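Nendlow preprint, box task results: am I reading this right?

seamfitter
Has anyone gone through the Nendlow paper properly? They claim 3,000 demos on the control box and then report success over 70 trials. All 70 are on the same box. The word "general" is in the title.

okra_lane
The box has sliders, buttons, toggles, plugs and a knob. That's a lot of different motions for one policy. I'd call it general enough for a first paper.

seamfitter
Different motions, sure. But the slider has 1 2 3 printed beside it and the buttons are four different colors. Swap the colors around and then show me the table. 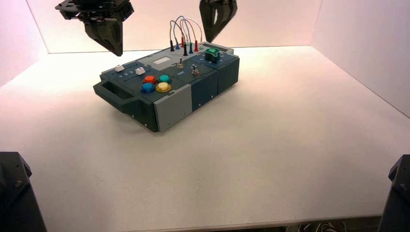
Control box with both grippers above it, neither one on a control.

pvanholt
Section 4 says the box pose was changed between trials. You can see it's set at an angle on the table.

seamfitter
One angle in one picture tells me nothing about the spread. How many degrees? They don't say. Vavel at least published their start poses.

okra_lane
Vavel also had a person reset the arm when it got stuck and counted that as a success. Pick your poison.

Glenys Kerslake
I reviewed a March draft of something similar from another lab, so take this as a grumble. My problem is the plugs. Pulling one and putting it back with those wires arching over each other is much harder than pressing a button, and the paper averages everything into one score. Only 10 of the trials were plug trials.

pvanholt
Ok, I missed that. 10 is thin.

okra_lane
Still better than the Hapeta baseline on the toggles. I don't see why that gets waved away.

seamfitter
Because they trained the baseline themselves. I've emailed to ask for the per-control numbers and will post them if I get any.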